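3. Rent collection and letting terms in small rental holdings

3.1 Background to the holdings

The properties in this part of the study belong to four holding companies, which we refer to by their trading names: Nanow, Tarura, Tsegaye and Plullach. Each lets furnished and unfurnished flats to private tenants, and each answered the same questionnaire in April, followed by a longer request for ledger data. Between them they supplied usable records for 51 flats.

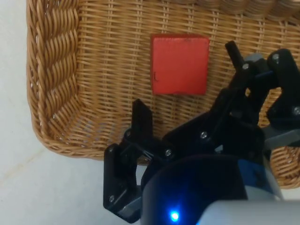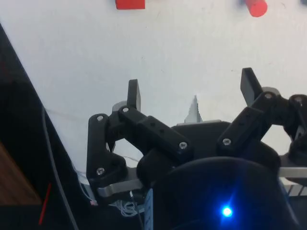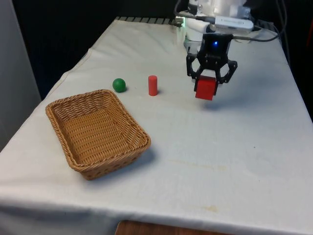 Figure 2. Woven basket (first view); red block and red cylinder on a white tabletop (second view); woven basket on a table with a white cloth (third view).

Nanow and Tarura hold their flats directly and employ their own letting staff. Tsegaye and Plullach use outside agents, who collect the rent, take a fee and pass on the balance. This difference matters for the ledger data, as an agent's statement records the date on which money was passed on, and the tenant may have paid well before that. Where the agent's own bank records were available we used the tenant's payment date. Where they were not, the flat was left out of the timing analysis but kept in the analysis of rent levels.

3.2 Measuring net rent

Owners in this part of the market often quote a gross yield, meaning the yearly rent divided by the purchase price. The figure is easy to work out and tells an investor little about the cash that will arrive. We therefore worked with net rent, defined as rent received less letting fees, repairs, service charges, insurance and the cost of empty periods. Loan interest was left out, so that holdings with different levels of borrowing could be compared.

Repairs were the hardest item to treat in a consistent way. Plullach charges all work to the year in which the invoice is paid. Tsegaye spreads boilers and roofs over several years, and Nanow does the same for kitchens but not for boilers. We recast all four sets of accounts on the Plullach basis – it needed the fewest assumptions – and accept that this makes single years look more uneven than the owners' own reports do.

Empty periods were counted from the day after one tenancy ended to the day before the next began. Days lost to building work were included. Tarura objected to this when it saw the draft tables, on the grounds that a planned refit is a choice by the owner. We kept the rule, but a version of the results without refit days is given in the appendix.

3.3 Results

Once costs were taken off, the gap between the holdings was narrower than their quoted yields suggested. Tsegaye quoted the highest gross yield of the four and came third on net rent. Most of the fall came from agents' fees and from short tenancies, each of which brought a new inventory, cleaning and a fresh round of advertising. Plullach pays its agents on similar terms but has longer tenancies, and lost less.

Late payment was common but usually brief. In about 25 flats at least one payment arrived after the due date during the period, and in most of these the money came before the next rent fell due. Serious arrears were limited to two flats, both held by Tarura. One of these debts was later written off in part, and the written-off amount is treated as a cost in our tables.

Rent increases at renewal were smaller than increases between tenancies in all four holdings. The owners described this as a deliberate policy – a tenant who stays saves the cost of finding another – although none of them had a written rule on how large the discount should be. The effect of tenancy length on net rent is taken up in Section 4.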